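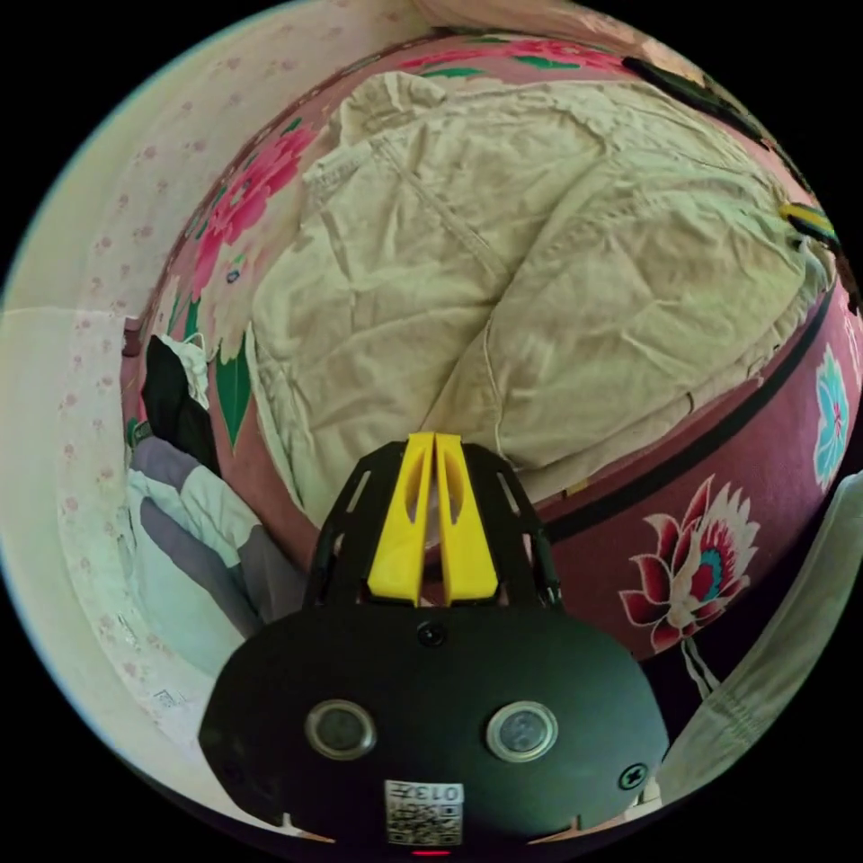

Océane Dhillon has strong views about bedding, and she would like it known that she didn't always. For most of her adult life, she says, she made a bed the way other people swat a wasp: quickly, with a flat hand, and only when somebody was watching.

"I grew up in a house where the bed was where you put the washing," she tells me, pouring tea in the kitchen of her terrace. "You folded it at bedtime or you slept next to it. I slept next to a great many towels."

She now teaches an evening class in household linen above the Rivero café, which covers washing, mending, folding and what the course leaflet calls "storage without despair". The leaflet was not her work. The class began with four people, one of whom had come for the pottery next door and was too polite to leave. It has up to 40 on the books these days, although they don't all turn up when it rains.

I had expected to be told off about hospital corners. Dhillon doesn't care for them. "They're lovely if you're a hospital," she says. "At home you want to be able to get your feet out."

What she does care about is the big, soft, awkward thing: the quilt, the bedspread, the cushion cover large enough to get lost in. Most of us, she thinks, were taught to fold a tea towel and then sent out into the world to face a double quilt on the same principles. We pick it up in the middle, hope for the best and end up with a heap.

"A heap isn't a moral failing," she says. "But you do have to look at it for a minute before you grab it. Find a seam. If there's a seam you can see, follow it with your hand until you reach a corner, and don't let go of that corner for anybody. Let the phone ring."

The second corner, she admits, is where marriages suffer. Her own solution is to leave the quilt lying on the bed and work there, pulling one edge straight, then the next, and walking round the mattress when the arms run out. Shaking comes last. Her pupils always want to shake first, and she has lost a lampshade to it.

One of those pupils, Lorne Paquette, has joined us for the biscuits. He signed up after his wife went to work abroad for 10 weeks and he found he could not get a duvet into its cover without going in after it. "I was properly inside," he says. "I could hear the radio, but I couldn't have told you where it was coming from."

Dhillon lets this pass. She has heard it before, I suspect with different radio programmes.

On the matter of pattern she is unexpectedly fierce. She loves a floral bedcover, the larger the flowers the better, and blames plain white bedding on hotels. Peonies are her favourite. A dusty pink cover with a good maroon in it will, she claims, forgive tea, biscuit crumbs and most of what a grandchild can do. "You put something cream on top of it and everybody thinks you've made a decision," she says. "Then the cream thing gets all the marks, so you wash that and leave the flowers alone for another week."

Should a bed match its curtains? She looks at me as though I've asked whether the soup should match the cat.

Her upstairs cupboard holds the results of a long career in other people's cast-offs. The quilts are rolled, which she says saves them from a crease down the middle, and each has a paper label pinned to it with a name. The names belong to whoever gave them up. I meet a Noémie Després, in blue stripes, and a rather faded Darcy Ross. Somewhere at the bottom is one she paid for herself, years ago, out of a £500 legacy that was meant to go on the boiler.

"The boiler's still going," she says. "Well – it's still there."

She is wary of products. A man from a firm called Skastier once came to the class to demonstrate a folding board, and the evening went quietly. It worked well on pillowcases. Somebody then handed him a king-size bedspread, and he asked where he might find the car park.

The new term begins in October, with mending in the first session and quilts in the second. Paquette has put his name down again. He can do the duvet cover now, he says, from the outside, but he is still having trouble with fitted sheets.

"Everyone is," says Dhillon, and takes the last biscuit. "I roll mine up and shut the door on it."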